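# Corn on the cob for a crowd, made ahead: how do I keep it from going tough?

**Plotorora** · posted March 16, 2023

Hi all, longtime reader, hardly ever post. My sister's getting married in August and somehow I've ended up in charge of the corn for the rehearsal dinner. It's 40 people in the backyard at her future in-laws' place in Prostdale, so I'm figuring on 80 half ears, and I have one stove, four burners, and no grill I trust. 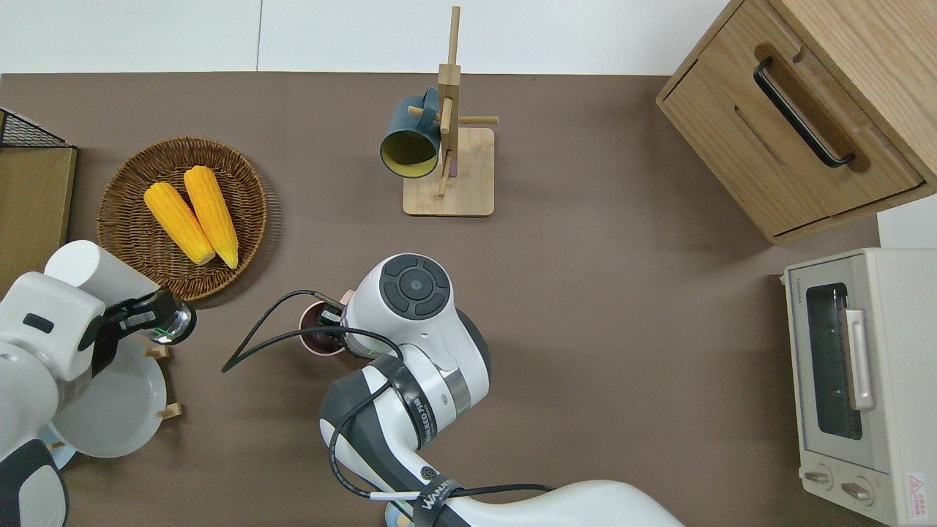
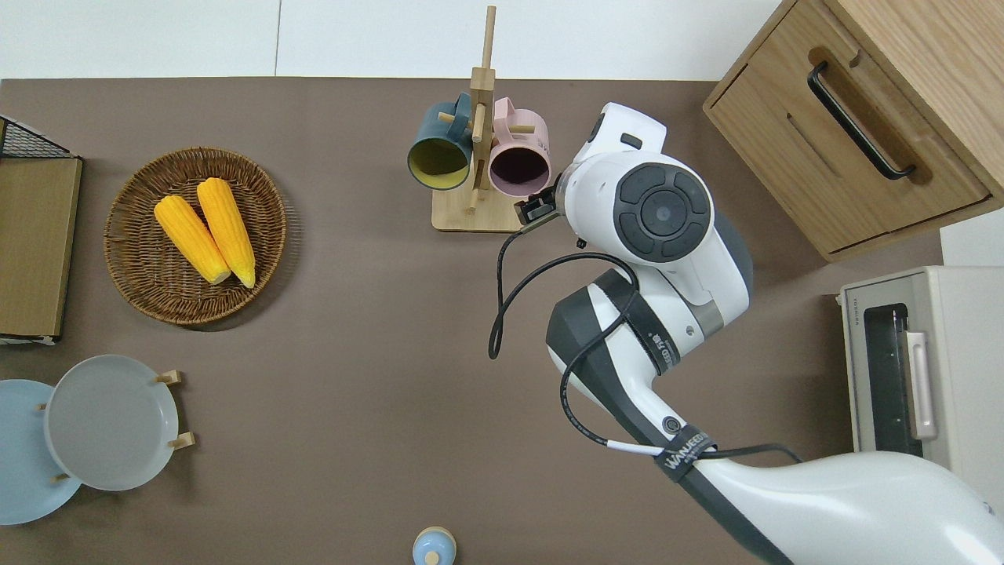 Corn in the wicker basket, next to the mug tree.

So I did a practice run last weekend with store corn. Boiled it for ten minutes, drained it, wrapped it in foil, and stuck it in a low oven for an hour and a half to see if I could cook it before guests show up. It was awful! The kernels went all dented and chewy, like they'd been left under a heat lamp at a gas station. My husband ate his anyway but he put so much butter on it that I don't count that as a review.

What I want to know:

- Can I cook it ahead at all, or does it have to be last minute?
- If I can hold it, how long and in what?
- Should I salt the water? My mother-in-law says never, my neighbor says always.
- Is it OK to buy it two days before? The farm stand is a 40 minute drive and I really don't want to do that the morning of.

I'd love to hear from anybody who's done this for a real crowd. I can do dinner for six just fine.

---

**Setsuko Higuchi**

I cooked for church suppers for a long time, and the most corn I ever did was for 100 people, so yours is very doable. Ten minutes is too long to start with. Fresh corn in August wants three or four minutes, maybe five if the ears are big. Then you gave it another hour and a half in a dry oven on top of that, so it just kept cooking and drying out the whole time.

Use a cooler! A plain, clean picnic cooler, the hard kind. Scrub it and rinse it really well so nobody's corn tastes like soap. Put the shucked ears in, pour boiling water over them until they're covered, and shut the lid. Leave it shut for half an hour. Don't keep peeking, you'll let all the heat out (I'm talking to my brother here, he can't leave a lid alone). It's a good idea to check that your cooler is OK with boiling water, some of the thin cheap ones will warp on you. Mine is an old Ishida from a yard sale and it has never minded.

With half ears you might need two coolers. You'll also need a lot of boiling water, so get all four burners going with your biggest pots well before you think you need to, and borrow an electric kettle or two if you can. I'd serve it within an hour of pouring. It stays nice and plump in that time, and I wouldn't push it further, for taste and for safety both.

On salt, I leave it out of the water and put salted butter on the table. I never could taste the difference, so your mother-in-law and your neighbor can both be right.

Two days ahead is fine if you keep the husks on and keep it cold. Don't shuck it until that morning. If the fridge is full (it will be, there's a wedding), pack it in the other cooler with ice and drain off the melt water. It'll be a little less sweet than same-day corn but the newer supersweet kinds hold up pretty well, so ask at the stand what they're selling.

Oh, and cut the ears in half before you cook them. Lay a heavy knife across and give it a smack with a rubber mallet, or just snap them over the edge of the counter. Hot wet corn is miserable to cut.

---

**Ustatell**

cut it off the cob and make a salad, done. no one wants butter on a nice shirt anyway

---

**Plotorora**

Setsuko, thank you so much, this is exactly what I needed! I have one good cooler and my sister's fiancé has a giant one he takes fishing, which, hmm, I may borrow somebody else's. Going to try it with a dozen ears this weekend and time it properly.

Ustatell, I did suggest a salad. The bride wants cobs. Does anyone know if those little prong holders are worth buying, or do people just use their hands?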